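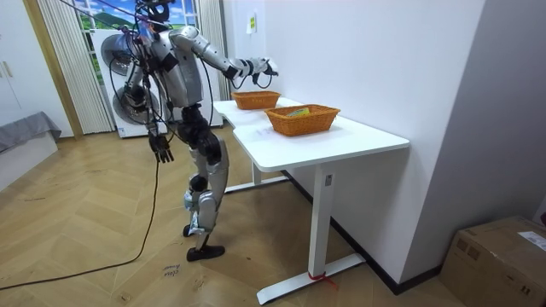 Hi everybody, thanks for coming back after the coffee. I'm Floarea Nistor, and I get nine minutes to talk to you about baskets (yes, the whole nine, I asked for more and Innes Hepburn said no).

Quick show of hands. Who has a table at home where things just land? Keys, snacks, the charger for a phone you gave away in September. Okay, that's most of you – mine too. Pause here, let them laugh if they want to.

I started with one big plastic tub. It was awful! Everything sank, and I'd dig through 57 little things to find a pen. Then my neighbor Tâm Tô gave me a pair of woven baskets she was getting rid of, and I put them on a long white table against the wall and never really looked back.

So, how I set them up.

1. Two baskets, one table. I like a gap between them wide enough for a hand, so you can drop things off in the middle while you make up your mind. Wicker on a plain white top is easy to spot, and the orange-brown warms up a white room so nicely.

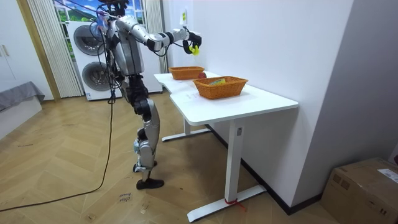 2. Give each basket one job. Near one for things you'll eat or use up, far one for things that belong in another room. Don't label them yet. Live with it for four days first and see what you reach for. I swapped mine over on the second day and it was so much better.

3. Look at the rim before you buy. A thick braided rim is kinder on the fingers, and flared sides let you see what you've got without tipping it all out. (Pass the sample around here. Remember to get it back this time.)

4. Small stuff goes last. Packets first, standing up if they'll stand, then the little bits on top. If you do it the other way around you lose the little bits for a week.

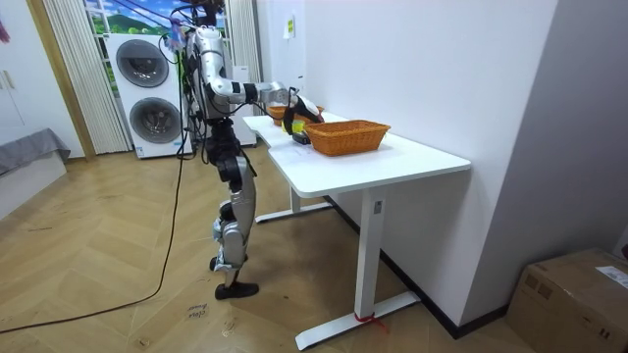 And please, do it one thing at a time. I used to scoop up an armful and dump it, and then I was sorting the same pile twice. Pick up one thing, choose a basket, let go, next thing. It feels slow for a minute and then you get a rhythm – I put the radio on.

If there's time, tell the Diltmont story (short version!). If not, go straight to questions. Somebody will ask about washing wicker: soft brush, damp cloth, let it dry with the bottom up.

Cornel has the handouts by the door.

© Floarea Nistor, 16 July 2026 | Contact | Back to top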